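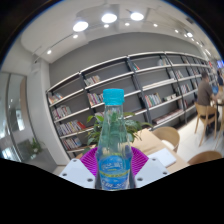 Water bottles in the reading room

Home | News | Opening hours | Rooms | Contact

From this month you may bring water into the reading room at Larix House. Many of you asked for it in the February survey, where we received 300 answers, and after the long warm summer it was difficult to find a good argument against it.

The rule is short. The bottle must have a screw cap, and the cap must be closed when you are not drinking. A bottle with a turquoise screw cap, like the one near the plant, is fine. An open cup is not fine, also when it has a plastic lid with a small hole. Coffee, tea and juice stay in the Hebden corner on the ground floor, as before.

Please keep the bottle on the table and away from the books. If you work with a laptop, put the bottle on the other side of it, where your elbow does not go. We had one accident during the trial weeks – a full bottle without its cap, a pile of atlases – and 19 volumes had to be dried page by page with paper towels. Most of them are back on the shelf. Two went to the Dorkar bindery and we do not know yet when they will return.

If something spills, come to the desk immediately. You will not be blamed for it and you will not pay for it. Cloths are in the lower drawer on the left side of the desk, and you can take them also when nobody is sitting there.

A few words about the plants. They look thirsty to many visitors, and we understand that it is tempting to give them the last of your water. Please do not do this. The plants are watered every Tuesday morning, and in spring we lost a nice fern which had received too much kindness. If you see dry or yellow leaves, leave a note at the desk and I will look at it.

Empty bottles can go in the box beside the stairs. The box is emptied every evening. What you forget on the tables we keep for one week in the lost property cupboard, and then it is thrown away or recycled. At the moment we have there a steel flask with a dent, a child's bottle with no cap and a blue scarf, all found in the same week.

For refilling, use the tap in the Ulside corridor. The water there is good for drinking. The tap in the cleaning room is not meant for visitors, and the door will be kept locked from now on.

We will try these rules until the end of the year. If you have a different opinion about them, write it in the book at the desk, or speak to me when I am there in the afternoons.

Hina Khokhar
Reading room, Larix House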